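My grandmother's rule was that no guest leaves the house hungry, and no guest is asked if he is hungry. You simply put something near him. I think about this rule often since I moved to Lindmont, where people ask me first, and I answer "no, thank you" from politeness, and then I get nothing.

In my first August here my neighbor Refugio Cuautle invited me to watch a football match. He asked if I wanted something to eat. I said no, and I waited for the second question. At home there are always three questions, and only the third one is real. The second question did not come. I went home at 11 and cooked rice.
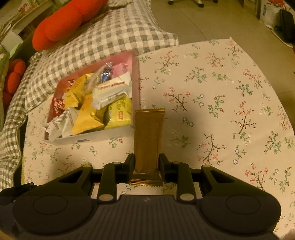

Later I told this to Jarmo Lahtinen from my work and he laughed for a long time. In his family, he said, one question is already a lot. His mother puts the coffee on the table and the guest must understand the rest alone.

So now I have a system. When I am the guest, I say yes at the first question, even if it makes me feel like a greedy child. When I am the host, I don't ask. I keep small things in the house, sweet and salty, and I put them where the hand can find them. 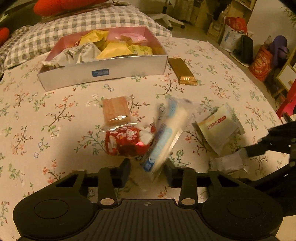
My wife says I buy too many. She is right, but last Tuesday her cousin came without calling and stayed until the last bus, so I feel a little defended.

I still cannot say yes to the second helping. Maybe next year.

Comments

Gopinath Poojary
Three questions in our house also! My uncle needs five.

Tumaini Bakilana
I went hungry at a wedding for this same reason. Please write about tea next.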